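Pranodine Hand-Guided Teaching Kit
Set-Up Guide, Section 8: Sorting Small Parts into a Divided Box

8.1 Scope

This section covers set-up and recording for the small-parts sorting task. The operator performs the task with a pair of hand-held grippers, and the recordings are used to train the Prastico arm controller. Read Section 2 (Cable Connections) before starting.

Sorting small items into compartments is graded Assisted in the Pruloso task list. An arm running a trained controller can be left to place items that are dry, rigid and larger than the gripper pads. It cannot be left to sort washers, flat gaskets, loose beads or anything that arrives in a tangled pile. A person must stand by to clear jams and pick up dropped items. The same grade applies to the household version of the task (buttons, batteries, sewing supplies). Folding, wiping and opening sealed packets are graded separately; see Section 11.

8.2 Before You Begin

You will need:
Left and right hand-held grippers, with tracking plates fitted
Table with a plain white work surface
Divided organizer box, lid removed or fully open
Items to be sorted
Recording computer with Sebastian software installed

NOTE: A tinted or clear box is acceptable. Transparent walls produce reflections that can hide the compartment edges from the camera. If the preview shows bright spots along the dividers, turn the box slightly or lower the overhead light.

8.3 Preparing the Table

1. Clear the work surface. Remove tools, packaging and drinks.

2. Lay the white board or paper flat. Tape down any corner that lifts.

3. Place the organizer box on the white surface within reach of both grippers. Leave open space on all sides.

4. Confirm that neither gripper touches the table frame at the limit of its travel.

5. Route both gripper cables downward and away from the work surface. Leave enough slack for a full reach to the far side of the box.

CAUTION: Do not let a cable cross the box. A snagged cable can pull the box off the table and will spoil the recording.

8.4 Checking the Grippers

1. Hold one gripper in each hand.

2. Open and close each gripper fully. The fingers must move without sticking.

3. Check that each tracking plate is tight. A plate that moves under thumb pressure must be refitted and the gripper recalibrated (Section 4).

4. Hold both grippers over the table and look at the tracking display in Sebastian. Both plates must show as locked. If one drops out, move your forearm clear of the plate and check again.

5. Close each gripper on a test item and hold it level. If the item slides, replace the finger pads.

CAUTION: Keep fingertips behind the gripper fingers while closing. The linkage has a pinch point on both sides.

8.5 Recording

1. Start with both grippers apart, near the front of the table.

2. Press Record and wait for the tone.

3. Pick up one item, carry it to its compartment and release it. Use the second gripper to steady the box if needed.

4. Return both grippers to the start position.

5. Press Stop. Mark the attempt Good or Discard.

6. Repeat until you have 35 attempts marked Good for each item type. Move the box to a new position between attempts.

NOTE: Work at an even pace. Fast, practiced movements save operator time but train poorly, and the arm tends to release the item early. Slow corrections inside a compartment are useful and should be kept.

NOTE: Do not discard an attempt only because the first grasp missed. Keep it if the item was recovered and placed correctly. Discard it if an item was touched by hand.

8.6 Known Limits

Neighboring compartments. The arm may place an item in the compartment next to the correct one when the dividers are low in contrast. A strip of matte tape along the top of each divider reduces the fault but does not remove it.

Thin items. Parts lying flat on the board are often pushed along it and not lifted. Use a soft mat under flat items.

Full compartments. The controller does not judge fill level. It will continue to release items onto a full compartment until stopped.

Speed. A person sorting by hand is faster than the arm at every item type tested so far. Do not plan a shop-floor station around this task without an attendant.

Section revised 16 August 2019. Send corrections to Annick Chevalier, Technical Publications. 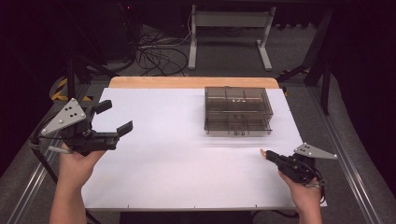 Figure 8-2. Left gripper open, right gripper closed or nearly closed, with organizer box on the white work surface.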